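**Covberg Bin Kit – sorter block, saddle bracket and gray walls for a bench arm**

The Covberg is a walled work area for people who run a small robot arm at home or in a shared shop. It gives the arm a floor, sides and something to pick up. We started making it because parts kept rolling off the bench, and it has been in use at our own workshop ever since.

The kit ships flat. It does not include an arm, a gripper, a camera or a controller. You bring those.

## What's in the box

- Floor panel and wall panels, dark gray
- One green foam sorter block with cut-outs
- One black 3D-printed saddle bracket
- 30 small screws and a spare bag of corner tape
- Printed sheet with the hole layout for your bench 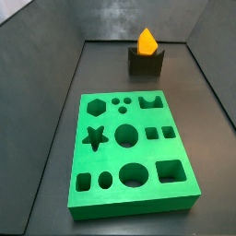 Foam was the third material we tried for the sorter block. Wood was heavy and marked the fingers, and printed plastic was loud and slid when the arm leaned on it. A thick piece of foam gives a little when the aim is off, which saves a lot of wear on a cheap wrist joint. The cut-outs are mixed on purpose, so a hexagon, a star, an oval and large round holes share one top face, and the rows are staggered with uneven gaps. If your program assumes a neat grid it will miss. The bracket can stand behind the block with a faceted piece resting in its saddle, and we leave a strip of floor between the two so the fingers have room to come down. Start with the faceted piece. It has flat sides to grip and it stands up well clear of the bracket.

## Floor and walls

The panels are gray because white ones threw too much light back into the camera. The floor still has a faint sheen. If your lamp is a bare bulb you will get a bright spot, so put a sheet of tracing paper over it or point it at the ceiling.

Leave the top open. Walls lean outward a little to keep the wrist from catching the rim on low moves. Set your soft limits before the first run anyway, and do the first few passes at low speed with a hand on the stop button.

## Fitting the bracket

The bracket has a flat base and an upright plate with a curved top. Two screw holes sit where the plate meets the base. You can screw it down or leave it free. We mostly leave it free while writing a new routine and screw it down for long runs. The print file is on the Fondmont page if you want to change the saddle for a different part.
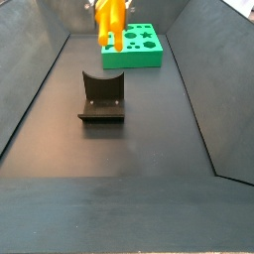

Buvura, July

The shop unit has now gone through 1,294 logged picks on one sorter block. The star wore first, at the points. The round holes are still fine. We count a block as done when parts begin to sit crooked in their pockets, and this one has a while to go.

Rounded fingers work well over the foam. Square-ended ones tend to dig into the edges of the cut-outs, and that damage does not come out. When the fingers come down over the block, bring them in close together and open them only as far as the part needs – wide fingers will hit the next pocket over. Moving the block toward the back wall helps if you want more open floor near the front, but check your reach first.

## Changes in this batch

1. Corner tape is wider.
2. The hole sheet is printed at full size, so no more scaling at the copy shop.
3. Đồng hinges are gone from the front panel. They worked loose and let the panel rattle. It now slots in.

## Ordering

The full kit is 400. Replacement sorter blocks come in packs of 5. Older kits take the new blocks with no changes, but the slot-in front panel will not fit a hinged floor, and you would need both pieces. Brackets are sold one at a time, or print your own.

Orders go out from Buvura in the order they come in. Put the make of your arm in the notes box and we will mark the bench holes on your sheet before it ships.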